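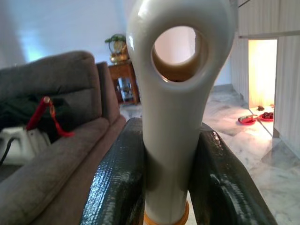
Glossy white, with a thin gold-colored ring at the base.

Our church has been asked to back the Sedden well project again, and I'm the crank who keeps raising a hand at the meeting. Last November we sent 3,000 dollars through Darura, the agency that handles our overseas giving. The flyer said the money would "reach 3,000 lives." A dollar a life. I'd like to know what reaching means at that price.

I asked. What I got back was a glossy update with the word "impact" on it 30 times (yes, I went through with a pen) and one line about pipe. No word on who fixes the pump when it quits.

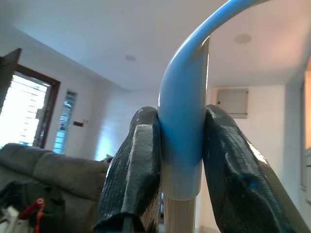
Curved blue pipe, up close.

I'm not against missions. My wife and I gave to the Malabanan clinic for years, and they'd write us dull letters about gauze and roof leaks. I trusted those letters. The Atero trip is another matter. Airfare for our team came to over 176 dollars a head more than planned, to go paint a wall that people in Atero could paint themselves, and probably straighter.

Someone told me after the service that giving is an act of faith. Sure. But Paul had men travel with the collection so there'd be no question about the money, and I don't think he was short on faith.

I've asked Darura for the repair budget. Still waiting.

Posted Feb 25, 2019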